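Stalteck opens loft and draught-proofing advice desk in Hindalton

July 26, 2020

I know, I know, it's the middle of summer and I'm writing to you about loft insulation. Bear with me! From this month we at Stalteck are opening an advice desk in Hindalton, where you can come in, sit down and talk to one of us about keeping the heat in your house before the cold gets here. It's free, and you don't have to buy anything from us afterwards.

We looked at 239 homes in and around the town last winter, and I was on a ladder for a good many of them. The same things kept coming up: thin patches in the loft, a hatch with no seal on it, gaps round the pipes under the sink. Small jobs, mostly, and cheap ones.

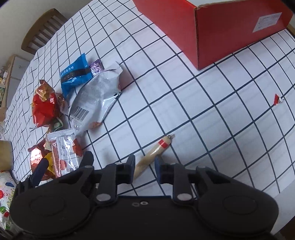
Declan Cosgrove wanted to know whether it was worth bothering with the hatch at all if the loft itself had been topped up years ago. It is, and his question is now the first one on our handout, because a bare hatch lets a surprising amount of warm air straight up past all that lovely new insulation.

Appointments last nearly 3 hours if we come out to you (we do like to look in every cupboard) and much less at the desk. Bring a recent bill and a rough sketch of your rooms if you have one — the back of an envelope will do. 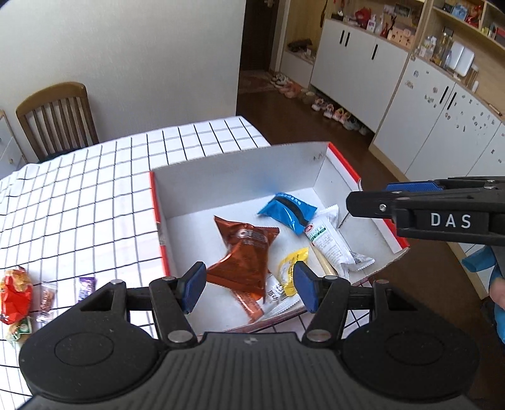

Draught strip is the other thing we'll be showing people, both the Urio brush type and the Moltent foam. You'll get a sample of each to take home and try on your worst door. Foam only works if it squashes properly, and a strip that's crinkled like that Oreo wrapper will let the wind through, so press it down flat as you go.

Home visits start in November and we've room for 2 a day, so do get your name down early. Just ask at the desk!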